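Plastic on the new mattress: off or on?

stendon_steve
Moved in September, bed frame from Nekholm still "in transit". Mattress is here, half in its wrapper. Other half insists we keep the plastic on until the frame turns up. Sensible or daft?

Kuzmenko40
Off. It wants to air, and you'll crackle all night like a bag of crisps.

jaruwan_k
Disagree. Mine stayed wrapped for 4 weeks and came out spotless. Dust gets everywhere when you move.

Kuzmenko40
So does mould.

stendon_steve
Dust I can live with. The trouble is that any flat surface in this house becomes a shelf.

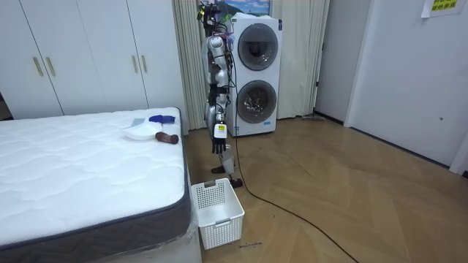
I've a perfectly good wardrobe along the wall and still there's a plate on the bed. Leaning towards off, then a sheet.

jaruwan_k
Mattress protector first. Then the plate.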